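Grirkside Makers' Evening -- speaker notes
Talk: Small props on plain cloth
Slot: 50 minutes including questions
6 October 2026

Before starting

Check the clicker. Put the bag of cloths on the front table and leave it zipped until the fabric part. Water on the left, notes on the right. Ask if the back row can hear.

Opening (5 minutes)

Say hello, thank them for having me back. Last time was the talk on glue, and two people asked afterward how I set up the pieces for the catalog. Tonight is the answer to that.

I make and sell miniature food and drink items for dollhouses and shelf displays. The Chambi range is the cafe set: cups, pastry boxes, trays, a counter. The Plillimberg range is the older kitchen stuff. At the last stock check I had 283 different pieces listed, and every one needs something to stand on when it is shown. For most of them that something is a piece of cloth.

Ask for hands: who sells online? Who does fairs? Who does neither and just likes making? Adjust the middle part depending on the answer. If it is mostly fairs, spend longer on table coverings and skip the bit about listings.

Slide 2. Why cloth

A hard surface shows every scratch once you get down to this size. A board that looks smooth to you looks like a plowed field next to a cup you can hold between two fingers. Cloth is forgiving. It also packs into a bag, and if you knock a piece over it lands soft.

Downsides, say these plainly. Cloth picks up lint. It picks up cat hair. Anything with a narrow base wobbles on it. Tall pieces such as the Chambi lamp won't stand on thick cloth at all, and I gave up trying and use card for those.

Slide 3. Which cloth

Open the bag here. Pass the samples along the rows, smooth ones first.

Cotton sheet: cheap, creases badly, needs ironing every time. The weave shows and looks like burlap next to a small item.

Felt: no weave to speak of, stays where you put it. Goes bobbly after a season. Fine for fairs, buy new each December when the craft shops clear out.

Fleece or anything with a short pile: my usual choice. Soft surface, takes a fold well, doesn't need ironing. The pile gives the color some depth -- you get light parts and dark parts from one piece of fabric.

Velvet: looks good from one side only. Brush it one way and leave it.

Shiny satin: no. Somebody always asks. It throws light back up onto the piece and every crease turns into a white line.

Size: get more than you think. If the cloth only just covers the spot, you spend the whole time keeping the edges out of view.

Slide 4. Matching the color

Most people go for contrast, a red piece on white or a white piece on black. That works and I still do it for the plain listing shots, where the buyer needs the outline.

For display I like putting a piece on its own color. You lose some of the outline and what's left is the shape of the light on it. Tops and rims come forward. The lower part goes quiet. It suits anything with a lid, a lip or a raised edge.

It doesn't suit flat things. I tried it with the Plillimberg plates, green on green, and you could not find them.

Slide 5. Blue on blue

Leave this one up for a while and let them look before talking.

Points to make: the cup is close to the cloth in color, and the lid is lighter, so the lid does the work. The light catches the top. The raised rim reads clearly and the cup narrows toward the base. The shadow falls to the lower left and it is a big soft one, which helps sit the cup down on the fabric. The fold behind is loose and the cloth over on the right is fairly smooth. I would not want folds on both sides with a piece this small.
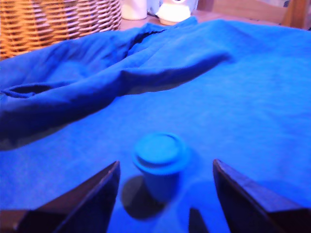 Slide 6. Making a fold

Do this one live on the front table. Lay the cloth flat. Pinch it well away from where the piece will go, lift, push it over and let go. Then leave it alone. People fuss with folds and they end up looking like a hotel napkin.

One big fold is easier to live with than several small ones. Keep it behind or to the side. Press the standing spot flat with your palm before the piece goes down, and give the table a light tap to see if it holds.

If a piece keeps tipping, slip a square of card under the cloth. A dot of museum putty under the base also works on felt but pulls the pile out of fleece.

Slide 7. Cleaning and storage

Lint roller before, lint roller after. Roll the cloths around a cardboard tube, pile side out, and don't fold them. Wash cool, no softener. Keep a separate cloth for anything freshly painted. I ruined a good gray one at the Gendberg fair with a tray that I thought had dried.

Questions

Likely ones: where I buy fleece (market remnants, mostly), what I use for lids (same clay as the cups, cut separately), whether I take commissions (not until after December).

Collect the samples before people leave. Count the velvet ones back in.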